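Print | E-mail

Tour prep notebook, Monday

Picked up the Torkent monitor desk again after lunch. The left side of the in-ear mix still drops out on channel 19 when the drummer's click starts. Swapped the pack and it stayed, swapped the cable and it stayed, so it is the desk output. Moved him to 8 and marked it on the tape.

Click file for "Plinham" is now 181 bpm. The band rehearsed it at 191 and the singer can't get the second verse out at that speed. Hajar Bennani re-cut the backing track and I loaded it on both players. Player B needed a restart before it saw the new file. Old version is in the folder marked Yule, don't delete it yet, they may want it back for the encore.

Brirer called about the stage plot for the European dates. They want the riser two feet further back and the keyboard world on the house left side. That puts the snake run too short again. Need a longer one or move the split.

Still open:
- longer snake, or price on one
- spare packs for guitar and bass
- print set list once the order of the last four songs is agreed
- ask Hajar for stems of the intro
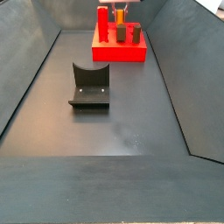
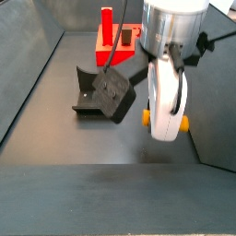 Red base block near the back wall, both views.

Print | E-mail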